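Last updated: July
Reading time: 2 min

Notebook, Wumstead holiday flats

Kiker booking trial, 9:15 a.m. Ülle Pärn says direct bookings are up. I see 15 inquiries and no proof that the new page brought them.

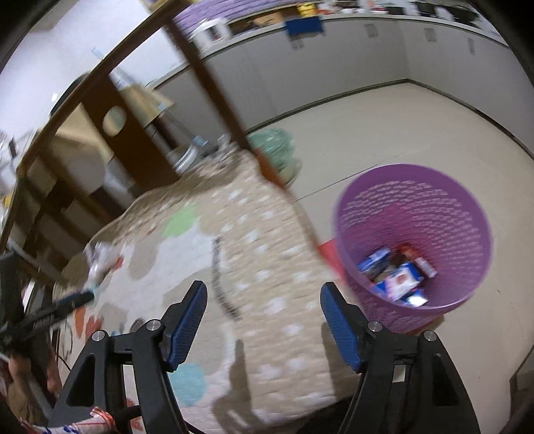
Rates and cleaning fee

Base rate 69 a night, cleaning fee 47. Bemine shows the fee only at checkout. I doubt guests like that. Left a note for Hunt, who set it up.

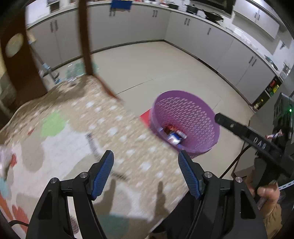 What do we charge for a one-night stay?
The base rate plus the full cleaning fee, same as for a week. Ülle wants to try a minimum of two nights. Not convinced, will look again after the summer.

Contact | Copyright Wumstead | Back to top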